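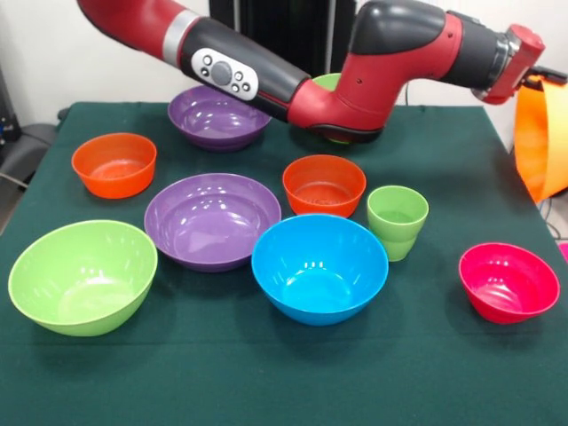

The robot arm over the table at Bundov's workshop in Tullard, with plastic bowls and a cup set out on green cloth.

Bundov records 4,000 examples of a robot handling bowls and cups

TULLARD, October 2, 2019: Bundov, the robotics company, has finished recording the first set of examples for Godoy, its learning system for robot arms that handle tableware. The set contains 4,000 examples, each one a complete attempt at a single task by an arm under the control of a trained operator. The work was paid for jointly by Bundov and the catering equipment supplier Grovlow.

Godoy is being built to let an arm pick up, turn, move and set down bowls and cups that have been left on a table in no fixed order. It is not given a written list of positions to move to. It learns from recordings of people doing the job through the robot, together with the camera pictures and arm movements that go with each attempt.

Recording began in January at the company's workshop in Tullard. Operators worked in shifts at one table, using the same arm throughout. Before each attempt the bowls and cups were laid out again, and the operator was given an instruction such as "pick up the orange bowl" or "put the green cup next to the blue bowl". The attempt was recorded from the first movement of the arm until the operator marked it as finished.

"Most of the work is laying the table," said Rosalie Lehner, who leads the Godoy project at Bundov. "An attempt can be quite short. Then somebody has to move everything, check the layout against the sheet and start the next one. We changed the sheet several times in the spring, when we found that people were putting the large bowls in the same corner without noticing."

The company chose plain plastic bowls in strong colours for the first set. Several share a colour but differ in size, and others match closely in both, so that an instruction has to be matched to an item by its place on the table as well as by how it looks. Layouts also include items that are partly hidden by the arm from the fixed camera. Bundov says it kept these attempts in the set, as an arm in a working kitchen will often block its own view.

In total the operators used 54 different bowls and cups. They worked from 36 written instructions, and each instruction was recorded with many different layouts.

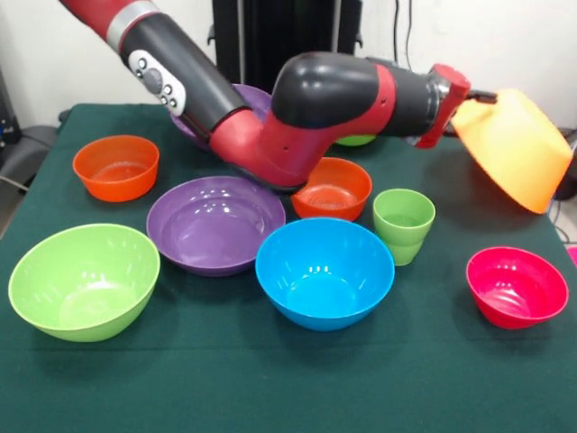 An orange bowl held by the rim during recording. Other bowls remain on the table beneath the arm.

Holding a bowl by its rim is one of the main skills in the set. A shallow bowl and a deep one need to be approached at different angles, and a bowl that is gripped too close to its neighbour can push it across the cloth. Operators were asked to correct their mistakes where they could do so safely and to carry on with the task. Roughly one attempt in ten contains a correction of this kind, and these have been labelled separately.

"We had a long discussion in the first month about what to do with the untidy ones," said Emil Holzer, who is in charge of data at Bundov. "My view at the start was that we should throw them out. Giuliana wanted them kept, and we tried it both ways on a small batch. The system trained with the corrections did better when a bowl slipped, so they stayed in."

Giuliana Lozano, who trained the operators, said that new starters usually needed two weeks before their recordings were good enough to use.

"People tend to be slow and careful to begin with, and they stop halfway to think," she said. "The system will copy the stopping as well. I ask them to look at the table, decide how they are going to do it, and then do it at an even speed. If they want to think, they should think before they press start."

Every recording was watched afterwards by a second person, who checked that the instruction matched what had been done and that no camera had dropped out. Attempts that failed this check were recorded again with a new layout. Attempts in which the arm was stopped for safety reasons have been stored but are not counted in the total.

Grovlow supplies washing and sorting equipment to canteens. It joined the project to find out whether an arm could load used bowls and cups of mixed sizes without a separate fixture for each type.

"Our customers do not own one kind of bowl," said Regula Nägeli, product manager at Grovlow. "They own whatever has been bought over the years, and it comes back from the dining room in any order. We have looked at machines that manage this with guides and trays, and the guides have to be changed each time the crockery changes. We want to see how far a learned system gets before we decide anything about a product."

No date has been set for a commercial version. Training on the full set is under way, and Bundov will test Godoy in Tullard with bowls and cups that do not appear in the recordings. The results will be shared with Grovlow first. A second round of recording will begin once the tests are complete and will cover stacked bowls, glass and metal items, and tables with more than one cloth colour.

Bundov is looking for more operators for the second round. No background in robotics is needed. Applicants should be comfortable with a handheld controller and able to work half-day shifts, and training is paid. Details can be had from the Tullard workshop.

The company will also make a small part of the first set available on request to university groups and teaching laboratories. The sample includes camera pictures, arm movements, written instructions and the correction labels. Requests should name the person responsible for the work and say briefly what the recordings will be used for.

About Bundov
Bundov designs and tests software for robot arms used in kitchens, laundries and small warehouses. Its workshop and office are in Tullard.

About Grovlow
Grovlow supplies washing, drying and sorting equipment to canteens, schools and hospitals, and provides maintenance for the equipment it sells.

Press contact
Aurelia Holzer, press office, Bundov, Tullard
Interviews with Rosalie Lehner and Giuliana Lozano can be arranged through the press office. Visits to the workshop are possible by appointment outside recording hours.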